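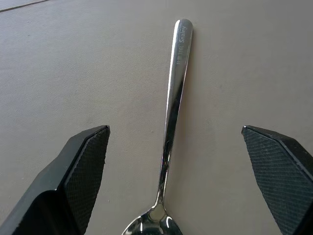 Cutlery and table setting bench – notebook, shared copy
September, entry opened 9.10 am
Entered by: Clémence Ferrand
Read and initialled: Flurina Thaler

Purpose of the session

To settle which stainless steel spoon goes into the standard place setting for the Tamine dining room work, and to record how each candidate is identified so that the stock list and the drawer labels agree. The Brutard spoons used until now are no longer being reordered. The remaining ones stay in the lower drawer and are not to be mixed with new stock.

Identification

The Snalny spoon carries its name near the upper end of the handle, with 316L after it and a pair of small Chinese characters further down. The lettering runs lengthwise and has to be turned to be read. It is a pale, frosted grey on a bright polish and is easily missed under the ceiling lights. Please tilt the handle away from the lamp before deciding that a spoon is unmarked. Two entries in last month's list were wrong for this reason and have been struck out, not erased.

The marking is entered in the list as read. We have no means of testing the grade at this bench, and the column heading has been changed from "Steel" to "Steel, as marked".

List number 1198 is now the Snalny spoon. Number 909 remains with the Guérin spoon, which has a plain handle and a small stamp on the back. The two should not be stored in the same tray.

Handling notes

The handle is long and slender, broad and rounded at its tip and narrowing to a thin neck just above the bowl. In the hand it is comfortable for soup and a little long for dessert. When a spoon is laid out, hold it at the neck or by the edges of the handle. The polish shows every fingerprint, and the broad end is the part a guest sees first.

Flurina asked whether the mirror finish would be a nuisance beside the brushed Guérin forks. I set one of each on the bench and looked at them from a seated position. The difference is plain in daylight and much less so under the evening lamps. Her view is that the forks should be changed as well. Mine is that the forks can wait until the budget is reviewed. The matter is left open.

Washing and drying

Thirty-five spoons went through the ordinary wash and were dried by hand with the Kullico cloths. Six came out with water marks on the back of the bowl and were wiped a second time with a barely damp cloth, then a dry one. The marks came off. No polish was used, and none should be used on this set without a note in this book.

The cloths were washed without softener. The earlier batch had left a film on the glasses, and I did not wish to repeat that here.

Setting trial, 11.30 am

Place settings were laid on the pale table with the spoon to the right of the knife, bowl upward, and the end of the handle one thumb's width from the table edge. At that distance the longer handle puts the bowl noticeably above the top of the knife blade. Moving the spoon down brings it too near the edge. We tried it across the top of the plate, handle to the right, and the proportions were better. Flurina prefers this for lunch and would keep the spoon at the side for dinner.

On a bare light tabletop the bright metal stands out well enough without a mat. On the white cloth it was less distinct. The grey cloth is at the laundry and will be tried when it returns.

Storage

Upper drawer, left tray, bowls all facing one way. The felt liner is to be cut shorter at the front, as the handles ride up over the lip and the drawer catches. I have marked the cutting line in chalk. Please do not force the drawer in the meantime.

To do

Correct the drawer label to read 1198.
Cut the felt liner.
Repeat the setting on the grey cloth.
Ask the Tamine office whether dessert spoons are wanted at all – their last letter mentions only soup and coffee.
F.T. to bring the forks question to the next planning meeting.

Note added 4.15 pm, F.T.: Label corrected. Liner not yet cut, the good shears are out for sharpening. I have read the section on fork finish and keep to my opinion.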